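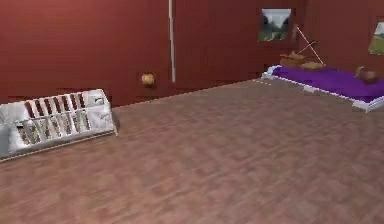 Gundness Home Robotics Club — Simulation Team

Quick one tonight, I'm behind on everything. Three people asked me for the room rules in the same week, so they're going here and I can stop pasting them into chat.

Background for anyone new. We build rooms, we drop the robot in, it goes looking for stuff. Nursery, bedroom, whatever. For a long time everyone built rooms however they felt like it and scored runs however they felt like it. Then Valentina Gaete tried to compare two sets of results in October and couldn't. Same robot code, same task, same room name, different room. Someone had moved a bed. No note anywhere.

So, rules. Not a real standard, just ours. We stole the habit from people who do this for a living, which is to write it down before you run it.

Rule one. Freeze the room before you score anything. Once a room has a number it does not change. Room 77, the one with the red walls and the purple blanket, is frozen. Want the crib straightened up? Fine, copy it, give it a new number, straighten it there. I like the crib tilted the way it is, a planner that only ever meets furniture squared up to the walls gets lazy.

Rule two. Write the start pose down. Position and heading, both. "Middle of the floor" is not a start pose. There's a big open patch of floor between the crib and the bed in 77 and you could park the thing in a hundred spots and get a hundred different first moves out of it.

Rule three, and this is where I get grumpy. Keep-out zones go in the room file, not in your planner. The crib is a keep-out in every room that has one. Doesn't matter that it's a sim and the crib is a mesh. The distance we use is 2 feet from any part of it, measured from the outside of the robot and not the center. People measure from the center constantly. If the arm is extended the arm counts.

And it applies with the crib empty. Gets argued every time. We don't want code that has to decide whether a crib is occupied before it decides to be careful.

Rule four. Thin stuff needs a collision shape. Look at the white pipe on the back wall in 77, or the long rod sticking up off the bed. Easy to see, easy for a depth check to miss. Before a room gets frozen somebody has to open the collision view and go object by object. If it renders and it's solid, it collides. We had 6 rooms fail this on the first pass, and two of those were mine, so ok.

Rule five — names. Every object gets a plain name a stranger could use. Not "prop_final_b". If you can't tell what a thing is supposed to be, ask whoever placed it, and if they don't know either then it comes out or gets a category name like "small round object". Don't guess. A guessed label ends up in the scoring and then somebody's robot gets marked wrong for fetching a bowl you called a pot.

Rule six. Log the failures. All of them! The Pemby planner looked amazing on the first sheet I got and that was becuase the runs that timed out weren't on the sheet. 327 runs logged since we made this a rule, timeouts included, and the averages are uglier and I trust them a lot more. If you kill a run by hand it's still a run, put "stopped by hand" and a reason.

Rule seven is short. Someone other than the builder signs off the room. Ten minutes, tops. I've been asked if you can sign off your own room at 1 am when no one else is online. No.

Stuff we haven't settled:

Textures. The floor in 77 is kind of blurry and blotchy up close and Valentina thinks we should set a minimum quality for anything a camera model is going to be tested on. I go back and forth. Sharper floors load slower on my machine, and I'm not buying a new machine.

Wall pictures. The landscapes over on the bed side. Do those count as objects? Right now they're listed as decor and ignored in scoring, but a search task might reasonably want them. Send opinions.

Units. Half the older rooms are in inches. I am slowly converting them, please dont add more.

The checklist version is going in the shared folder under Grorine once I've cleaned up my typing. Until then use this post. If a room is already halfway built, finish it, then run it through rules four and five before you ask for sign off. Room numbers come from me, message first so we don't get two of the same again.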